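Search this guide
Enter a keyword

Trakorach Tenant Locker System: Resident Guide
Section 2. Setting up your locker in a shared apartment

Last updated 20 Sep 2018

Read this section before moving belongings into the Lorkovness building. Each resident on the lease gets one locker.
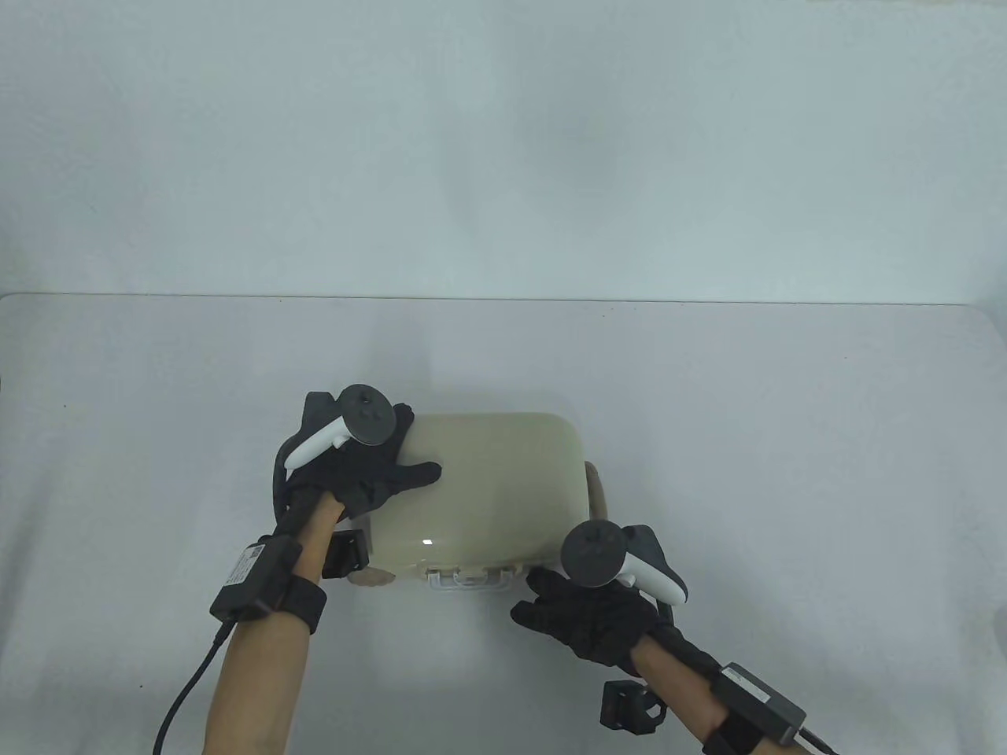 Lockers are on the same floor as your bunk room. Your number is printed on the lease, next to your bed number.

1. Collect your key card from the McGrath Street office. Bring photo ID.
2. Hold the card flat against the reader until the light turns green.
3. Enter a four-digit code, then press LOCK. Enter the same code again.
4. Close the door and test the code before you put anything inside.

Note: If the reader shows 26, the card has not been registered. Return it to the office.

Shelves hold up to 655 ounces. Put heavy items on the floor of the locker.

CAUTION: Do not store cooking gas, lamp oil or open food. Do not run extension cords into the locker.

Subtenants

Subtenants are not issued a card until the main tenant signs Form 678. Forms go to Concetta Cirillo at the office. Cards for beds changing hands in October will be ready on the first of the month.

5. When you move out, empty the locker, hold down CLEAR and return the card.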